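Folding on the Bed: A Gallery 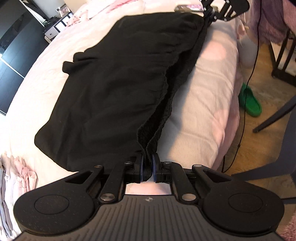 Page last changed: June, on a Sunday, when the captions were shortened

I have never believed in the folding table. Prundwood sold me one for 63 dollars, with a printed grid on top and a lip along one side that was supposed to keep sleeves from sliding off. The sleeves slid off. It went to the basement, where it holds paint cans, and the laundry went back to the bed, where most people I know fold theirs anyway.

The gallery has one picture and a longer tail of notes than a gallery should. I took the rest down when I moved the site, and I'm not convinced anybody missed them. What's left is a black garment pulled out across pale pink bedding, held at both ends, with a stack of folded things in the lower left corner. The stack is all pale pink and white. I'd call the black piece knit pants if pressed, though I wouldn't bet the laundry money on it from one picture.

Notes on the picture

The stretch. Every folding guide says to lay the piece flat and smooth it with your palms. I've tried that with soft cloth and the wrinkles just move over a few inches. Pulling from two ends works better for me on long pieces, and even so you can see gentle folds all over this one. People who promise a crisp line in soft black cloth are selling something.

The fuzzy edge. A darker, fleecy strip runs down the right side, more nubbly than the rest. It could be an edge or a lining. Fleece is where the tidy methods fall apart in my house, because it doesn't hold a crease. My habit is to fold fleece to the inside and accept a fat bundle.

The loop. A little loop or tab of fabric pokes out on the left. Cempaka Hartono wrote in to argue that loops and tabs should always be tucked in before the first fold. I tried it for a month. The drawers looked exactly the same. She remains unmoved and so do I.

The pile. Light clothes, folded and stacked on the bed. I'm suspicious of any pile close to an edge, having re-folded plenty of them off the floor. Sorting by color is another thing I go back and forth on. It looks nice for a day. By the middle of the week someone has pulled a shirt from the bottom and the whole theory is gone.

The bedcover. Softly crumpled, pink, with a faint pattern toward the top. Some of you fold only on a freshly made bed. I can't see what it buys you. A slightly rumpled cover grips the cloth a little, and a tight one lets everything skate.

The light. Bright patches on the bedding to the right of the garment. Black cloth is miserable to check for lint, and the only lamp I've tried for the job, a Goh clip-on, made every pair of pants look gray. I do the dark things by a window now, before 2 in the afternoon.

The small shiny thing. Near the top there's a flat rectangle, metallic and pinkish, maybe a phone, maybe a small case. Put those somewhere else before you fold. I have lost a phone inside a stack of towels and had to listen for it through a closet door.

About the methods people send me

The Hirkoveo method comes up more than any other. It wants 35 folds memorized, one for each type of garment, and a chart taped inside the closet. I got through four. The pants fold is decent: halve them lengthwise, bring the hem up to just short of the waistband, then fold again. That is also how my aunt did it, with no chart.

Then there's the Onham drawer insert, which a reader in an apartment with one dresser swears by. Mine warped. Hers may be a better batch.

And please stop sending me the claim that a good folder gets through 900 pieces in a day. Show me the drawers afterward and I'll consider it.

New pictures will go up when I have some worth looking at. If you disagree about the tabs, write to Cempaka.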